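We use cookies to keep you signed in and to remember your reading settings. Accept | Manage

The Trial Period

Kaja Dzene had twenty minutes of battery left in the demo arm and a customer who wanted to see it pick up corn.

"Corn wasn't on the sheet," Kaja said.

"It's what we sell," said Hanane Benkirane.

The sheet was from Nodbridge, and it listed what the arm was supposed to handle during a kitchen visit: cups, jars, apples, bread rolls, a sponge. Kaja had done the visit 170 times. She had done it at the hospital in Zelamham and at two schools and once in a church basement. She could do the sponge with her eyes closed.

Hanane ran a lunch counter on Sinaga Street. In the summer she sold corn on the cob out the side window, and by August her right wrist was so bad that she slept with it in a brace. She had told Kaja this on the phone in March. Kaja had written "wrist" on the form and nothing else, and she felt bad about that now.

"How much is it again?" Hanane asked.

"You rent it by the month. The first 3 weeks are free. If you send it back before then you pay for shipping."

"And if it breaks?"

"We send another one."

"From where?"

"Drakberg. It takes a few days."

Hanane went to the cooler and came back with an ear, already husked. She held it out by the middle, the way you would hand someone a flashlight. Kaja set the fingers on the narrow setting, then changed her mind and went one up. Too tight and they would crush the kernels. Too loose and the thing would drop on the counter in front of a customer, which had happened to her with a jar of pickles and had cost her the school.

She typed the new grip width into the tablet and pressed start. The arm made its small whine.

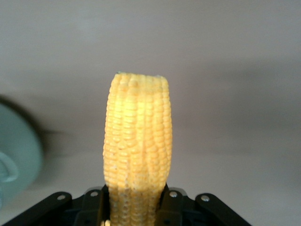

"How hard is it squeezing?" Hanane asked.

"Not very. You can set it here." Kaja turned the tablet around. "There's a list, and you save each thing under its own name. So you'd have one for corn."

"What about when it's hot and there's butter on it?"

"I don't know," Kaja said.

She wasn't supposed to say that. At Nodbridge they taught you to say the product was always improving. Her manager had a poster about it. But the battery was at eleven percent and she had been up since five, and the woman had asked her a plain question.

Hanane nodded. She leaned down until her face was level with the counter and looked at the fingers for a while.

"My husband would have liked this," she said. "He'd have had it in pieces by supper."

"Please don't take it apart. It's in the agreement."

"I'm not going to take it apart. I'm telling you about my husband."

"Sorry," Kaja said.

A man tapped on the side window and Hanane told him through the glass that they opened at noon. He pointed at the arm and she shook her head. When he had gone she pulled a stool over and sat down on it with her bad hand in her lap.

"The last fellow they sent told me it could do everything," she said. "I asked him could it salt. He said it could salt. Then he spent an hour on his phone."

"It can't salt."

"I know it can't salt."

Kaja laughed, and then Hanane did too. The tablet beeped to say the battery was low. Kaja reached for the charger and found that it was in the car, and the car was two blocks away by the laundromat.

"Go and get it," Hanane said. "Then we'll do one with butter."

Kaja looked at the form. There was no line on it for butter. She took her keys out of her coat and went.

14 comments | 38 shares

More stories
The Night Clerk
A Room Over the Bakery
What My Sister Kept
Snow Route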